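카펫 바닥 공간의 소음 관리에 관한 소견

본인은 지난 9년간 소규모 사무 공간과 주거 공간의 실내 환경을 검토하는 업무에 종사하여 왔습니다. 본 블로그에는 그 과정에서 정리한 내용을 비정기적으로 게재하고 있으며, 이번 글에서는 바닥 마감재와 생활 소음의 관계를 다루고자 합니다. 지난 1월에 게재한 창호 관련 글에 대하여 여러 분께서 문의를 주셨고, 그중 상당수가 바닥에 관한 내용이었습니다.

바닥에서 발생하는 소음은 크게 두 종류로 구분하여 검토하는 것이 적절합니다. 하나는 발걸음이나 의자 이동과 같이 바닥에 직접 충격이 가해져 아래층으로 전달되는 소음이며, 다른 하나는 대화나 전화 통화와 같이 실내 공기를 통하여 퍼지는 소음입니다. 상담을 진행하다 보면 두 가지를 구분하지 않은 채 두꺼운 자재부터 주문하시는 경우를 자주 접하게 됩니다. 카펫은 충격음을 줄이는 데에는 상당한 도움이 되나, 옆방의 통화 소리를 막는 용도로는 기대에 미치지 못합니다.

작년에 검토를 맡았던 간딤브리지(Gandimbridge) 건물의 사례를 소개하겠습니다. 해당 건물 4층에는 번역 업무를 수행하는 사무실이 입주하여 있었고, 아래층 입주자로부터 의자 끄는 소리에 대한 민원이 반복되고 있었습니다. 사무실 측에서는 천장 흡음 공사를 우선 검토하고 있었으나, 현장을 확인한 결과 원인은 바닥과 의자 바퀴에 있었습니다. 이에 따라 딱딱한 바퀴를 연질 바퀴로 교체하고, 통로 구간에 밑깔개를 포함한 카펫을 시공하도록 권고하였습니다. 시공 기간은 2일이었으며, 업무 중단은 없었습니다. 이후 아래층에서 추가로 접수된 민원은 없었다고 전달받았습니다.

당시 현장 검토에 동행하였던 마리 오길비(Mhairi Ogilvie) 씨는 밑깔개의 중요성을 거듭 강조하였습니다. 같은 카펫이라 하더라도 밑깔개의 밀도에 따라 보행감과 소음 저감 정도가 크게 달라진다는 의견이었으며, 본인 역시 이에 동의합니다. 다만 지나치게 푹신한 밑깔개는 의자 바퀴의 움직임을 방해하고 이음매가 벌어지는 원인이 될 수 있으므로, 업무 공간에는 얇고 단단한 제품을 권합니다. 주거 공간의 침실이라면 조금 더 두꺼운 제품을 선택하셔도 무방합니다.

조직의 형태 또한 검토 대상입니다. 털이 긴 제품은 촉감이 우수하나 먼지가 깊이 들어가며, 가구를 옮긴 뒤 눌린 자국이 오래 남습니다. 통행량이 많은 공간에는 짧고 촘촘한 조직이 적합합니다. 색상은 단색보다 밝고 어두운 올이 섞인 베이지 계열이 관리에 유리하며, 작은 얼룩이나 보풀이 비교적 덜 드러납니다.
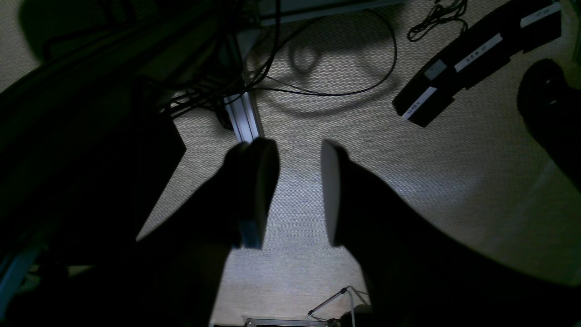
관리 주기에 관하여도 문의가 많았습니다. 본인의 작업실에서는 주 2회 진공청소기로 청소하고, 약 14개월에 한 번 전문 업체에 세척을 의뢰하고 있습니다. 물기를 많이 사용하는 세척은 밑깔개까지 습기가 스며들 우려가 있으므로, 의뢰 시 건조 방식과 예상 건조 시간을 반드시 확인하시기 바랍니다. 음료를 쏟은 경우에는 문지르지 마시고, 마른 천으로 바깥쪽에서 안쪽으로 눌러 흡수시키는 것이 원칙입니다.

임차 공간에 시공하실 때에는 접착 방식에 대한 임대인의 서면 동의를 미리 받아 두시기 바랍니다. 전면 접착 시공은 원상 복구 비용이 상당하므로, 계약 기간이 길지 않다면 조각형 카펫을 부분 고정하는 방식이 합리적입니다. 남은 자재는 최소 한 상자 이상 보관하시되, 생산 번호가 적힌 포장지를 함께 두시는 것이 좋습니다.

다음 글에서는 문틀 하부의 틈새와 공기 전달음에 관하여 다룰 예정입니다. 관련 자료를 제공하여 주신 키두스 데레세(Kidus Derese) 씨께 감사드리며, 문의 사항은 댓글로 남겨 주시면 순차적으로 답변드리겠습니다.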